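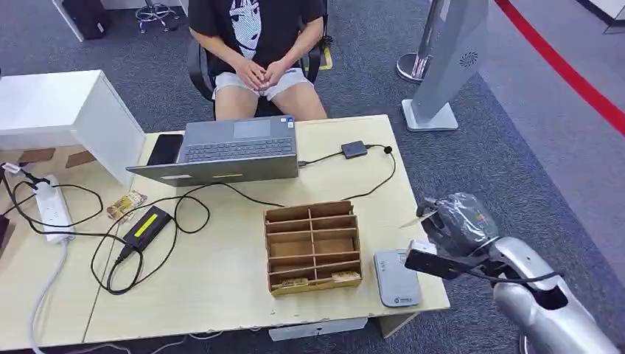 The Levside two-column card organizer on a desk, with cards in the front row.

Levside Card Organizer, two columns
Sold by Zarero. Page text by Manuela Pace. Revised Thursday, December 19, 2019.

The maker's leaflet calls this a "complete desk system." It is an open-topped rack with a divider down the middle and panels running across, and it holds cards. We stock it because people kept asking for one after the Ichikawa model was dropped in September.

Claimed capacity is 2000 cards. We got 124 into a single slot before they became annoying to pull out, and we would stop at 60 if you plan to flip through them every day. Multiply that out however you like – you won't reach the number on the leaflet unless your cards are very thin.

What it does well: the slots are narrow enough that a short stack stands up in the front row and you can still get hold of the top edges. The light outside goes with most desks. There is no lid, so dust gets in, and the "dust-resistant finish" on the leaflet did not change that in our stockroom.

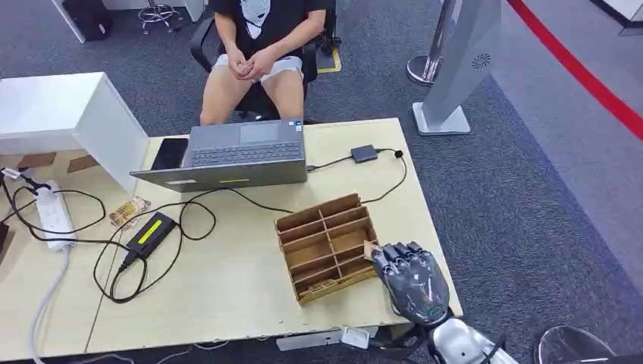 Organizer in front of an open laptop, with the usual cables and a power strip sharing the desk.

Measure your desk first. With a laptop, a phone and chargers already out, the rack has to go in front of the computer or off to one side, and it takes up space you may be using for your elbows. The leaflet also promises "cable management." We found no hook, hole or clip for a cable anywhere on it.

Compared with the Unis tray: the Unis is lower and easier to wipe out, but everything in it lies flat. For index cards or tickets we would still pick the Levside. For pens, neither.

Returns accepted within 16 days, unused. Dividers are fixed and not sold separately.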